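Two Jaws, One Pad, and a Lot of Dark Thread

I've been swapping gripper jaws on the suturing rig for most of September, and I finally have opinions.
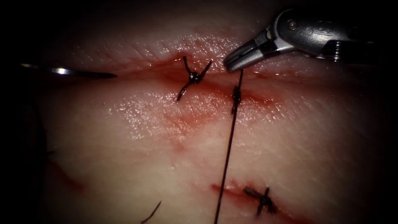
Does the shape of the jaw matter much when all you're doing is holding thread?

More than I expected. A needle is stiff and forgives a lot, but thread rolls, flattens, frays and slides, and a jaw that holds a curved needle like a vise can let plain thread slip through the second you put some pull on it.

So, some background on the comparison. I had two sets of jaws to try on the same arms, with the same practice pad and the same controller settings. One is the Brekodora, a blunt, square-tipped needle driver in brushed metal. The other is the Tusar, which has a longer, pointier nose and a crosshatch pattern on the inside that looks fantastic under a magnifier (I may have spent too long admiring it).

I went in rooting for the Tusar. It gets into tight spots, and picking a loose tail up off the pad with it is a joy. Then I ran my pull test, where the arm grabs the thread, closes, and draws it away from the knot at a steady speed until I tell it to stop. Out of 92 pulls, the Tusar let the thread slide 19 times. The Brekodora, same count, same thread, slid 10 times. I did it all in one very long afternoon and my tea went cold twice.

The square tip has its own problems! It's chunky, and when it's right down over the knot it hides the exact thing you want to look at. I kept having to back the arm off a little, check, and go in again. If you tie a knot near the end of the cut you also have to think about which side you're coming in from, or the wrist housing ends up over your work.

Which brings me to the camera. I've got a Zalewska mounted in a fixed spot, and it's great with detail but the glare off the pad drives me up the wall. The pad is glossy, the light bounces straight back, and you get these bright white patches in the middle of everything. The dark thread shows up fine against the pink stuff and against the pale pad, but silver tools against a highlight are a lot harder to judge. I turned the lamp down and lost the sides of the pad completely. I turned it up and got more glare. A polarizing filter is in the mail.

The controller is a Corness, and I have fewer complaints there. The hand scaling is easy to change, and I've settled on 63 percent of the speed I started with. Anything faster and I over-pull on the last throw and the edges of the cut bunch up. Anything slower and I get bored and sloppy, so that's my number for now. I do wish the grip force were on a dial and not three menus deep.

For tying, the plan is to keep the square jaws on the arm that does the pulling and put the pointy ones on the other side for picking up tails. Mixed jaws meant redoing the calibration for one arm, and I got it wrong the first time by typing in the old tip length. The arm went politely to a spot a few millimeters above where I'd asked and closed on air.

Next up is the thinner thread. I've only run a handful of pulls with it and both jaws are doing worse, so I'm going to clean the insides properly and start that count over.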